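From: Bożena Krajewska
To: Flodside simulation users list
Subject: Re: Key-press task, choice of camera views

Dear colleagues,

I am grateful to the Laro group for their message, and I apologise for the delay in replying. I quote the relevant part and answer it below.

> We have read the December note on the key-press task with interest
> and intend to repeat it with our own policy. Two matters are unclear
> to us. First, is the policy given the letter to be pressed as text, or
> as a position on the panel? Secondly, the note refers to a "near view"
> and a "room view" but does not state which of them was used in
> training. We should also like to know how a press is scored when the
> gripper covers more than one key.

On the first matter, the policy receives the letter as text only. No position is supplied. The panel is placed lengthwise beside the pedestal, and the letters therefore appear sideways in the near view. We kept this arrangement on purpose. An earlier version with upright letters could be solved by a reader trained on ordinary printed text, and it told us little about how the arm and the camera work together.
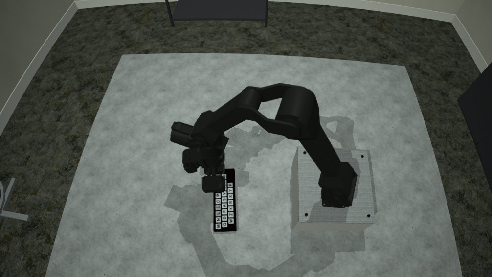 Near view, simulated. The gripper is over one end of the key panel.

On the second matter, the published result was obtained with the near view alone. The room view was rendered for every episode and stored, but it was used only for review. At that distance the keys are reduced to tiny light marks, and we did not expect a policy to read letters from it. It remains useful for checking the general posture of the arm, and for finding episodes in which the approach is plainly at fault.
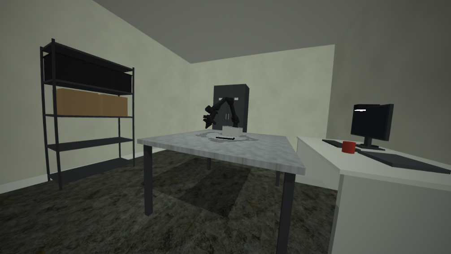

We did carry out one small trial in which both views were supplied together. It used 30 episodes for each of 4 random seeds, and the difference from the near view alone fell within the spread between seeds. We do not regard this as evidence either way and have left it out of the note. Members who wish to pursue the question will need longer runs than we could afford on the Stukeo cluster.

As to scoring, a press is taken from the contact record of the simulator and never from the rendered picture. The end of the gripper is broad in comparison with a key, and in many poses it hides a good part of the panel, the target key included. The first key to report contact is the one scored. Where two keys report contact in the same step, the episode is counted as a failure, even if one of them is the target.

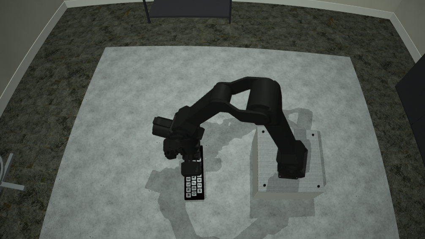 Simulated view with the gripper over the middle of the panel. Contact cannot be judged from the image.

The covering of the keys also bears on training. The policy must settle on its target before the gripper reaches the panel, and we found that keeping the last 5 images in memory was of more help than raising the image resolution. With a single image, the arm would hesitate over the panel for up to 10 seconds before the episode was stopped.

The scoring script and the Roy scene files are in the shared Flodside folder. Please use the current copy of the script, as the earlier one did not handle double contacts correctly. Requests for the stored room views should be sent to me directly and not to the list.

Yours sincerely,
Bożena Krajewska
Flodside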